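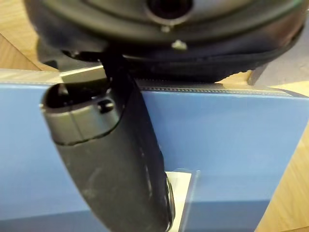
Guardar en casa las palabras de recuperación de un monedero de criptomonedas es una tarea doméstica más, como purgar radiadores, solo que el radiador no se lleva los ahorros si uno se equivoca. Empiece por el papel: grueso, sin satinar, y escrito a lápiz blando. Las etiquetas, siempre de papel claro, porque en una superficie negra y curva como la de la foto, con sus dos puntitos plateados, el rotulador corriente no se lee. Y en la etiqueta no ponga «claves bitcoin». Ponga «garantía lavadora».

Haga dos copias y llévese una a otra casa. Mi cuñado, Virgilio Mercado, guardaba las dos en el mismo cajón – por orden, decía – hasta que reventó el latiguillo del fregadero de arriba.

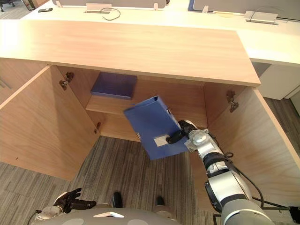
Si le preocupa el agua, meta cada copia en una bolsa con cierre y la bolsa en un bote de cristal. El congelador no sirve: es el primer sitio donde mira todo el mundo, incluidos los que buscan croquetas.

Para el fuego están las chapas de acero. Necesita un juego de punzones de letras, un martillo de 200 gramos y un taco de madera dura debajo. Practique antes en una chapa de desecho. Yo grabé la primera al revés y tardé 43 minutos en admitirlo.

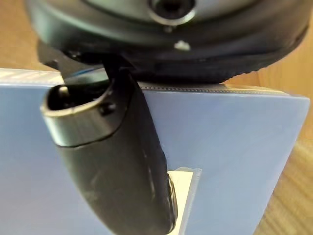 Foto: Ismail Belhaj

Lime las rebabas y pase un trapo con alcohol. No haga fotos del resultado con el móvil, por muy orgulloso que esté. 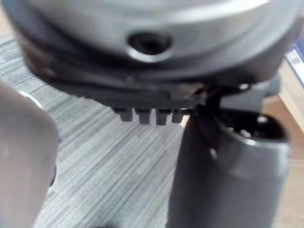 Gris plateado arriba, plástico negro debajo.

Una vez al año, yo en agosto, saque las copias y compruebe que todavía se leen. Las mías protegen unos 600 euros, bastante menos que cuando compré los punzones.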